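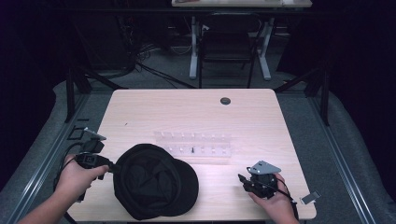 Sticky feeling on a wood table after oiling, and how to fix it?

Posted by Dilani Saha in Furniture and Finishes

I bought a secondhand table over the summer with a light wood top. The seller said it had never been varnished, only oiled now and then. It looked dry, so in November I put a coat of boiled linseed oil on it. I used a brush and went fairly heavy, then left it overnight in the spare room with the door closed.

It has been 24 days. Most of the top is fine, but there is a strip near one end and a few patches in the middle that still feel tacky. If I leave a sheet of paper on it for an hour, the paper sticks a little when I lift it. Dust and lint stick too. The room is unheated and usually cool.

I have tried wiping it with a dry cloth, which only left fuzz behind. I also tried warm water and dish soap on one patch. That patch now looks duller than the rest and is still tacky.

Do I need to strip the whole thing, or can I fix only the bad spots? I have a random orbital sander but I would like to avoid using it indoors. I also want to know what to put on it afterward. It gets used as a work and hobby table, no food, but there are mugs on it every day.

Mahfuz Marikar

Too much oil. Let it dry longer. Mine took over a month and it was fine in the end. Open a window.

Atieno Sang

The oil was left on too thick and the extra never soaked in. Linseed oil cures by reacting with air, and a thick layer skins over on top while it stays soft underneath. A cool closed room slows it down even more. You might get there by waiting, but after 24 days I would not count on the thick patches hardening well.

You don't need to strip it. I would do this:

Move the table somewhere warm with some air movement, or put a heater in the room for a day with the door open. Turn the heater off before you open any solvent.

Dampen a cotton rag with mineral spirits and rub one tacky patch, with the grain. Turn the rag often. If oil is coming off, you will see yellow or brown on the cloth. Keep going until the rag comes away mostly clean, then wipe with a dry one.

If the patch has skinned over and the rag does nothing, use a white nonwoven pad with mineral spirits. Light pressure. The green kitchen pads are too coarse and will leave scratches you can see on pale wood.

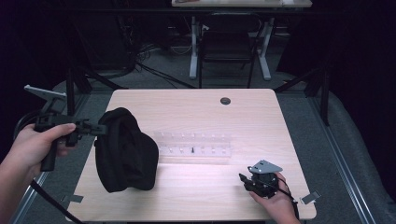 Do the whole top once with the damp rag at the end, even the good areas, so you don't get rings where you stopped. Leave it overnight, then do your paper test again.

The dull patch from the dish soap is probably raised grain. When everything is dry, go over it by hand with 320 grit, a few strokes with the grain, and wipe off the dust. It will blend in when you put the next coat on.

About the rags. Linseed oil rags can heat up by themselves and catch fire, and this includes the ones you use to take the oil off. Do not ball them up or put them in the trash. Lay them flat outside, one layer, on concrete or over a metal rail away from the house until they are stiff. Or put them in a metal can full of water with a lid and ask your local waste site how they want them. Keep the window open while you work and wear nitrile gloves.

For mugs, plain oil is not much protection. I would use a wiping varnish, three thin coats, a day between each. Try it first on the underside, as it will darken pale wood a bit.

Dilani Saha

Thanks. I did one patch this afternoon with the mineral spirits and a lot of brown came off. It feels dry now. The strip near the end had skinned over so I will need the pad for that. Is there any reason not to use hardwax oil instead of varnish? I have most of a can of it left from the shelves.

Atieno Sang

Hardwax oil is fine, and easier to patch later. Put it on thin and buff off everything you can after 15 minutes or whatever the can says. Wait a few days after the mineral spirits first. If the can has been open for over a year, stir it and try some on scrap before it goes on the table. Mine went lumpy and I had to throw it out.

Domingo Escobar

Does the same thing work for tung oil? I have a bench seat with one sticky corner.

Atieno Sang

Yes, same method. Pure tung oil is slower to cure, so give it another week or two in a warm room before you start rubbing.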